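# The folding shift

Gristau sorts returned clothing for online shops, 700 pieces on a busy day, and 62 people do it by hand. Management says a two-armed robot will take over "the boring bits." I've heard that line at enough plants to ask which bits, and whose.

In the trial room the boring bit is a grey garment with the price tag still on it. People on the floor handle one like it without breaking off a conversation.
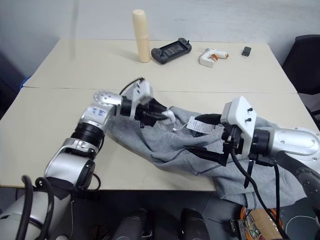
## Who gets the leftovers

Patricio Alcaraz has worked returns for six years. He isn't afraid of the machine, he tells me, but he has read the plan. Under it the robot gets the plain knits and his crew keeps the beaded dresses, the stained coats and anything that smells. The hourly target stays where it is.

"The easy ones are how you catch your breath," he says.

Raltau, the supplier, talks about sore wrists, and fair enough — sore wrists are real.

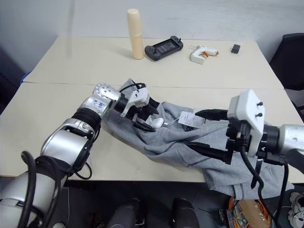
But a sore wrist can also be helped by a slower target, and that costs nothing to install. When I put this to the site manager, she said targets would be reviewed in December. The lease on the arms is already signed. Alcaraz has asked to see it, and is still waiting.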